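Product Review: Butcher-Block Worktops and Everyday Mugs for Shared Break Areas
By Jahangir Wanigasekara
2019-02-07
44 shares | 2 comments

The Facilities and Furnishings Office at Zukside reviews furniture and small household goods before they are approved for purchase by individual departments. This review concerns the Horkach butcher-block tabletop, supplied unfinished, together with the assortment of mugs and cups sold by Clunder for use in staff break areas. The two were assessed together, as departments ordering one have generally asked about the other.

Background

The office previously recommended a laminate tabletop from Lam for all shared areas. That product has been satisfactory in corridors and waiting rooms, where it receives little use. In break areas its performance has been less consistent. The edge banding lifts where it is exposed to steam from kettles, and once water has entered the core the top cannot be repaired. Several departments asked whether a solid wood surface might be permitted as an alternative, and the Horkach top was selected for assessment on the basis of its price and its availability in two sizes.

The Horkach Tabletop

The top is made of light-colored strips glued side by side in the usual butcher-block manner. It is sold 36 inches deep and in lengths of 44 and 60 inches. Both lengths were ordered. The shorter top can be carried by one person over a short distance. The longer one requires two people and should not be taken up a staircase without a third to open doors.

On delivery, both tops were flat and free of open joints. The color varies noticeably from strip to strip. Departments expecting a uniform surface should be aware of this before ordering, as the supplier does not accept returns on grounds of color. In the opinion of this office the variation is attractive, and it has the practical benefit of making small stains less conspicuous.

The corners are supplied square and rather sharp. They were eased with fine sandpaper before use, a task that took only a few minutes. The supplier should consider doing this at the factory.

Finishing is left to the purchaser. Two coats of food-safe oil were applied to each top, on both faces and all edges, with a light sanding between coats. The underside must not be omitted. A top oiled on one face only takes up moisture unevenly and is liable to cup. The instructions enclosed with the product mention this in a single line at the bottom of the second page, where it is easily missed.

In use, the surface has proved pleasant to work at and quiet when crockery is set down on it. Coffee wiped up promptly left no mark. Coffee left overnight produced a faint ring, which was removed with light sanding and a fresh application of oil. Black tea was more persistent and required a second sanding. Cutting directly on the surface is not recommended despite the name, and a separate board should be provided wherever food is prepared.

The top is sold without legs or frame. Purchasers may use any base that supports the full depth of the wood and allows it to move slightly with the seasons. Slotted brackets are preferable to fixed screws. The hardware packet offered by the supplier as an extra contains fixed screws only, and it is not approved for purchase.

The Clunder Mugs and Cups

Clunder sells its drinkware singly, in a wide selection of colors and several sizes. This is the principal attraction of the range for shared areas. Where all mugs are identical, staff members have difficulty keeping track of their own, and a larger number are used and washed in the course of a day than is necessary. With a different color for each person the problem is much reduced.

The full-size mugs are comfortable to hold and sit steadily on a flat surface. The handles admit three fingers of an average hand. Users with larger hands reported that the knuckles come close to the body of the mug, which can be uncomfortable when the contents are hot. The rim is slightly rounded and no chips were recorded during the assessment period.

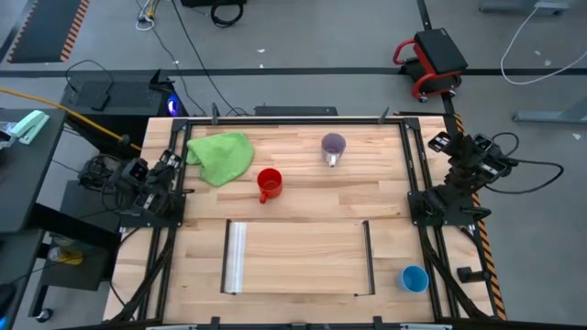

Color has an additional advantage on a pale wooden surface. A red or purple mug is readily noticed against light wood, and is therefore less likely to be knocked over by a person reaching across the table or left behind when the area is cleared. White mugs from an earlier order were overlooked more often. The small blue cup is convenient for espresso or for a modest quantity of water, although it is too small for general use and should be ordered only on request.

All items were washed daily in a commercial dishwasher throughout February of last year and the colors remained sound. The glaze on the unfinished ring at the base is thin, and the ring itself is somewhat rough. It will leave fine scratches in oiled wood if the mug is dragged. Staff should be asked to lift mugs when moving them. Departments that consider this unrealistic may provide a cloth or coasters. A plain cotton cloth kept on the table has served well for both protection and spills, provided that it is changed regularly and hung up to dry at the end of the day.

Maintenance and Cost of Ownership

The Horkach top requires more attention than the laminate it would replace. It should be oiled again whenever water ceases to bead on the surface. In a busy break area this can be expected several times a year. The work is simple, but it must be assigned to a named person, and the table should be kept out of use overnight while the oil is absorbed. Rags used for oiling must be laid flat to dry outdoors or placed in a sealed metal container, in accordance with the fire safety rules already in force.

Against this must be set the fact that the top can be restored. A laminate surface that has been burned or has swollen is discarded. A solid wood surface can be sanded and oiled, and damage of the ordinary kind disappears. Over a period of 60 months this office expects the two options to cost nearly the same, with the wooden top remaining serviceable at the end of that time.

The drinkware carries no maintenance cost beyond washing and the replacement of breakages. As items are sold singly, a broken mug may be replaced without purchasing a set.

Recommendation

The Horkach tabletop is approved for break areas and small meeting rooms, in both lengths, on condition that the ordering department accepts responsibility for oiling. It is not approved for locations beside a sink or beneath a window that is regularly left open. For those locations the Lam laminate top remains the standard choice.

The Clunder mugs are approved without conditions. Small cups may be ordered where there is a stated need. Orders for either product should be submitted on the ordinary furnishings form, with the required length of tabletop or the preferred colors entered in the remarks field. Requests that omit this information will be returned to the department.

2 comments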